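Speaker notes: Looking after wooden furniture in a rented house
Talk to the Pärn tenants' group, 2020-03-05
Birdie Blackwood

Opening
Thank Vichien for the room and the tea. Say where the fire exit is. The talk is 54 minutes with questions, and handouts are by the door.
Start with the deposit story. A table at Vekier Court, one white ring from a mug, and a 90 pound deduction. The tenant had no check-in photos and lost the dispute.
Ask for hands up: who has had money taken off for furniture? Let two people speak, then move on.

Know what the surface is
Solid wood can be sanded. Veneer is a thin layer of real wood on a board, and you can sand through it in seconds. Laminate is a printed sheet, and it can't be sanded at all.
Ways to tell: look at the edge first, then underneath. On solid wood the end grain carries on from the top. On laminate the pattern often repeats if you look for long enough. Pale tops are the hardest to judge, so don't guess from the colour.
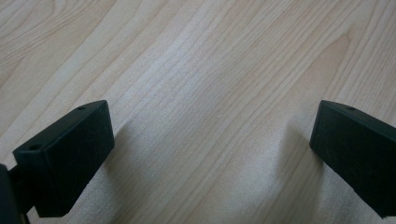
Engelbert Prantl wrote after the July talk that he had been told his desk was solid oak, oiled it every month for a year, and then found chipboard under a loose edge strip. He asked whether the oil had done any harm. Tell people what I told him - probably not, but it did no good either, and a sticky film is likely. Wipe it off with a barely damp cloth and a drop of washing-up liquid, then dry it.

Everyday cleaning
Dry dust first, always. Grit under a wet cloth scratches.
Wring the cloth out until nothing drips. Go with the grain. Dry straight away with a second cloth, an old towel will do.
No vinegar on anything waxed. No steam mops on legs or skirting. Spray polish builds up, so twice a year is plenty.
Pass round the tin of Clolent wax and mention that it smells strong until it sets.
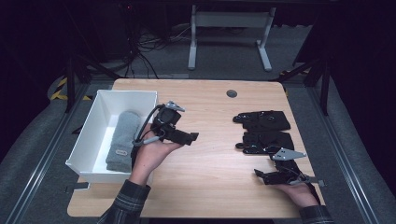
Heat marks and rings
White marks are moisture in the finish. Leave them for a few days before doing anything. Black marks have gone down into the wood and are a job for someone with the right kit.
Boonsong Ruangrit will show the warm iron method on the scrap board. Cotton cloth between, no steam, a few seconds at a time. Not to be tried on laminate.
If somebody asks about mayonnaise, yes, it can work, and so can petroleum jelly.

Buffing
Put wax on thinly and wait. Then use something soft with no seams, buttons or zips. Lint is the usual trouble with anything fluffy - shake it out of doors first and try it on a corner.

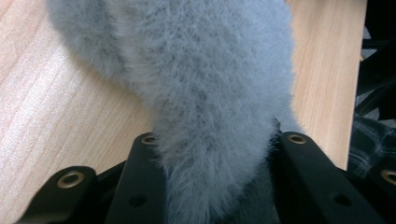 Pale grey faux fur on a light wooden surface.

Before you leave the house
Photograph each top from two sides with the lights on. Keep receipts for any wax or repair. Report damage when it happens, in writing, even if it is small.
Fair wear is not chargeable. Have the Ernik Street letter ready to read out, second paragraph only. The agent asked for 300 pounds and settled for 53.

Questions
Kiprono Minja has the microphone. Repeat each question for the back rows.
Finish by reminding people to sign the sheet if they want the notes sent on.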